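Skanier three-compartment organizer case: my review after a summer of wire
24/08/2019
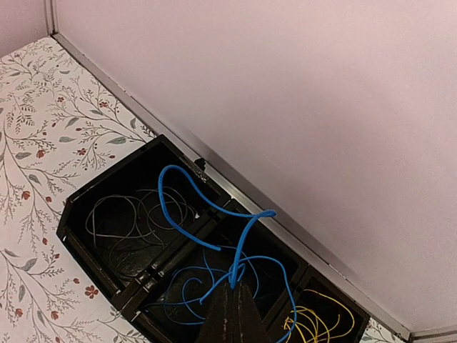

Gray, blue and yellow, each in its own spot. The thick blue piece has ideas of its own.

I buy too much wire. Hookup wire, jumper wire, leftovers from a doorbell job, you name it, and until June it all lived in one drawer that I had to wrestle open. My neighbor Afaf Azar finally got tired of hearing me complain and told me to get the long black Skanier case, so I did!

First impression: it's longer than I pictured. I'd measured my shelf (twice) and still ended up moving a lamp. It's plain black plastic, nothing fancy, and it looks pretty serious on my flowery tabletop, but I like how the colors pop against that dark inside. I can spot the yellow from across the room.

I sort by color and not by gauge, which Afaf thinks is madness. For me it works, as long as I bundle things. The yellow went in bundled and it's a dream to grab. The dark gray I just stuffed in there, and it's a tangle. That's on me, the case can't comb your wire for you. Blue is somewhere in between -- mostly loose loops, fine for short bits, annoying when I want one long strand and three others come along for the ride.

My real gripe is thick wire. Anything stiff wants to spring back up over the rim, and you have to coil it tight or tie it down before it behaves. I had a smaller Midano box before this and it was even worse for that, so I'm not going to be too harsh. Still, a little more depth would've been great, or a couple of slots for a twist tie.

I paid 12 dollars at Edet, the hardware place by the bus station, and they had a whole stack. The Stakent version next to it was 50 and came with a carry strap. I don't carry my wire anywhere, so that was an easy choice.

Would I buy another? Yep, I'm already planning on one in September for the speaker cable, which is currently in a shoebox. If you mostly keep thin wire and you're willing to bundle it, go for it. If it's all heavy stuff, look for something deeper.

Four stars out of five from me.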